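Print this thread | E-mail this thread

Teaching arms by hand vs by remote – is any of it worth the hours?
Posted in November by gantry_gus

I've been asked to look at whether we should record our own demonstrations for a two-arm cell or carry on scripting the moves. The Falach people say you just show it the job 52 times and it learns. I've been in automation long enough to have heard "just show it" before. Has anyone here done it with small parts and not cheated?

oddbearing wrote:
Define cheated. Everybody picks the good takes.

gantry_gus wrote:
Cheated as in same cube, same spot, same lighting, then a video with music on it.

tealeaf80 wrote:
We did 80 by remote control at Eltudton and 80 by grabbing the arm and pushing it about. The pushed ones were smoother, no argument. They were also useless for anything the camera needed to see, as there was a person's forearm in most of them. I'd do remote every time, even though it's slower and your operator gets grumpy after lunch.

oddbearing wrote:
Disagree. Remote teaches the robot your lag. You get that hover over the part while the person makes up their mind, and the policy learns to hover as well. I've watched one dither over a block for ages because whoever drove it had dithered.

tealeaf80 wrote:
So throw out the hovering ones.

oddbearing wrote:
Then you've thrown out half your data and you're back to picking the good takes – see my first reply.

m_splitpin wrote:
Bareck has 1,755 recordings of tidying and picking jobs and I still wouldn't let it near a customer. It copes until you turn the part a few degrees. Hand guiding, remote, whatever, they all look fine on the day they were recorded.

What I would say is look at both camera views before you believe anyone. A layout can look generous from outside and very tight from the fingers. Cubes, the overall view first and then from the gripper:
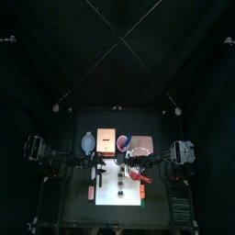
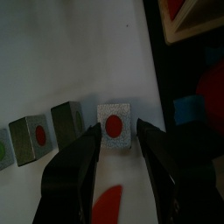
Reply 8
gantry_gus wrote:
Right, that second view is what bothers me. The finger is over part of the neighbouring cube. If you're driving that by remote you're going off a screen, and you've no feel for whether you've nudged the next one along. With your hand on the arm you'd at least have a chance.

tealeaf80 wrote:
You'd have a chance of feeling it. The robot won't, unless you record force, and most of these rigs don't. It gets the pictures and the joint positions.

oddbearing wrote:
Which is my problem with the lot of it. We're asking it to copy the bit we can write down.

gantry_gus wrote:
Going to ask for 2 weeks and a plain scripted version to compare against. If the taught one can't beat the script with the cubes shuffled, I'm not paying for it.

Comments (3)

pallet_pat: Scripted version will win on cubes. Try it on a cloth before you write the report.

lowgear: McKinnon ran that same comparison and the script lost as soon as the parts moved. Depends who wrote the script, mind.

m_splitpin: And who moved the parts.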